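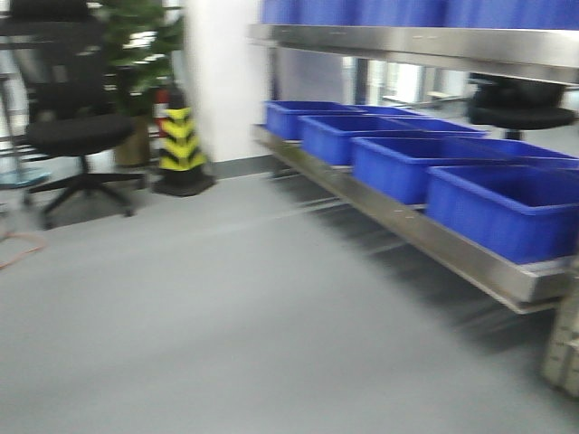

Journal > Lodging Studies > Working papers > Shared kitchens and length of stay
9 min read

4. Do guest kitchens lengthen stays?

The claim that a guest kitchen makes hostel guests stay longer is repeated so often in the trade press that it is rarely checked. The version most people cite is Declercq's, which compared two houses in Estau, one with a kitchen and one without, and found longer stays in the first. The two houses also differed in price, in distance from the station and in the share of school groups. Any of these could do the same work, and we do not see how two buildings can tell them apart.

Our own material is better, though not by as much as we had hoped. The Illow house on the river and the Witkowska house behind the market have the same owner, the same rates and nearly the same room mix. Both had a guest kitchen until May, when the one at Witkowska was closed for new plumbing. Bookings came to us through the Lakero desk system, which logs arrival and departure but has no field for kitchen use. After group bookings were removed, 328 stays remained, 170 of them at Illow.

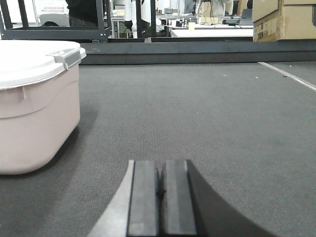

4.1 What the booking records show

Stays at Witkowska did get shorter after the closing. So did stays at Illow, where the kitchen was open the whole time. The gap between the two houses moved slightly in the direction the claim predicts, and it moves back when one long-staying party of language students is left out. A result that depends on a single party is weak support for anything, and we would not advise an owner to build a kitchen on the strength of it.

Fujimoto (personal communication) objects that guests who cook choose a house before they arrive, so that a closing announced at the desk comes too late to change their plans. This is fair. It also means that the usual before-and-after design cannot find the effect even if it exists, and that applies to the studies reporting a large effect as much as to ours.

4.2 Reviews and the look of a kitchen

We read almost 2000 guest reviews, coded by Yokoyama and Kuroda working separately. Kitchens were mentioned often and warmly, but most of the praise was for how they looked.

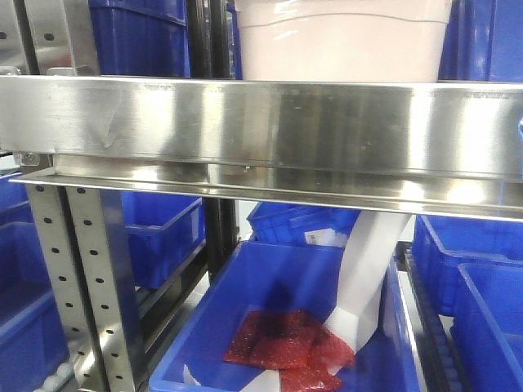
Cleanliness scores are the measure owners quote most, and we trust them least. A reviewer who writes "spotless" may be answering to the finish of a surface. Brushed stainless steel, as on the beam in Figure 3, throws back bright streaks and blurred shapes, and we doubt that a tired guest can separate that shine from evidence of wiping. Storage pulls the other way. A plastic bucket and blue bins kept above the steel, again as in Figure 3, say nothing about hygiene, yet our coders found that guests who complained of clutter usually marked down cleanliness too. The two scores should not be treated as separate findings.

Figure 3. Brushed steel beam with plastic storage above.

Sembiring's proposal to weight reviews by length of stay does not help. Guests who stay longer write longer reviews and mention everything more often, kitchens included.
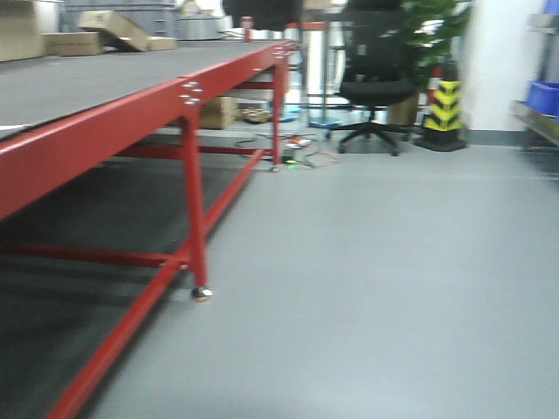
4.3 Limits

The period after the closing was short and took in a trade fair, which filled both houses with guests on fixed dates. Desk staff at Witkowska offered breakfast vouchers to some guests who complained, and no list was kept of who received them.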